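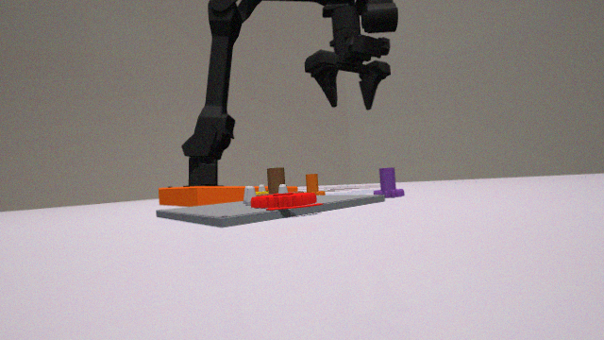 black arm, gripper open (render)

Re: heat pump or keep the old boiler??

kvido_d
So the boiler guy came Friday and says mine has maybe one more winter. Quote for a heat pump is a lot more than I wanted. House is 1960s, no wall insulation, attic done in May. Anyone here switched in a house like that?

Helmi V.
Yes. Do the walls first. We didnt and the first bill was 372 for one month, in a small house.

griltard666
Disagree, walls can wait. Bigger radiators first. I swapped 2 in the living room and dropped the water temp a lot. Fine all winter, no wall work at all.

Helmi V.
Fine where you live maybe. What's your coldest night?

griltard666
Cold enough. Had frost inside the garage.

B. Charvát
Garage isn't a house lol. Kvido, did they do a room by room heat loss calc or just go by floor area? If its floor area get another quote.

kvido_d
Floor area I think. He was here twenty minutes, looked at the boiler, looked at the yard, left.

B. Charvát
Then thats not a quote its a guess. Ask Jurčo, they did my sister's place and measured every window.

zdislava_k
Jurčo never called me back. Used Nisia, ok so far, outdoor unit hums a bit at night tho. Keep it away from the bedroom wall

griltard666
still say radiators

kvido_d
OK calling both Monday. Will post the numbers when I get them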